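Home | Contents | Part Two | Glossary | Index

July
Chapter text by Birutė Laur and Sadao Honda

Chapter 7
Scale, Articulation and Finish in Collectible Figures

A collectible figure is sold first on its size. Before a buyer considers the paint, the accessories or the price, the scale printed in the catalogue decides whether the piece will stand properly beside others already on the shelf. This chapter introduces the terms by which makers state that size, and the choices which follow from it.

7.1 Stating the scale

Scale is the ratio between the height of the figure and the height of the character it represents. A ratio of one to twelve means that a character two metres tall is made at a little under 17 centimetres. The ratio should always be read together with the stated height, as a character with long ears or a tall hat may be measured to the crown of the head by one maker and to the topmost point by another. Students should record which method has been used.

Older ranges often carry a height alone. The Plulel series of seated musicians, for instance, was listed by overall height including the stool, and dealers continue to disagree about how the pieces should be grouped.

7.2 Joints

The number of moving joints has a direct effect on cost. Each joint requires at least two mating parts, and each part must be moulded, trimmed and checked. The Falex courier figure, which is studied at length in section 7.5, has 19 joints in its first issue. The second issue was given fewer at the ankle, after owners reported that the figure leaned forward when displayed with its satchel.

Parvaneh Alipour, who drew up the revised ankle, kept the original foot and altered only the socket above it. Her working notes are reproduced in the appendix by permission of the Baranauskienė workshop.

7.3 Surface finish

Paint is applied by spray, by printed pad or by hand, and most figures combine these. Weathering is generally left to the last stage. It should follow the use to which the character's clothing would be put: hems, knees and cuffs first, and the back of the garment sparingly. Tarmo Rebane's study of the Famix range compared 64 painted heads from one production run and found that the eyes varied more than any other feature.

Terms introduced in this chapter: scale, overall height, mating part, socket, pad printing, weathering.

Contact the editors | Copyright Rosalie Grabner and contributors | Back to top

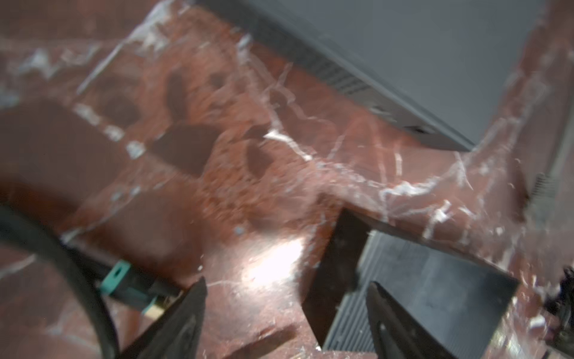 Fig. 7.1 Electronic hardware on a marble-patterned surface.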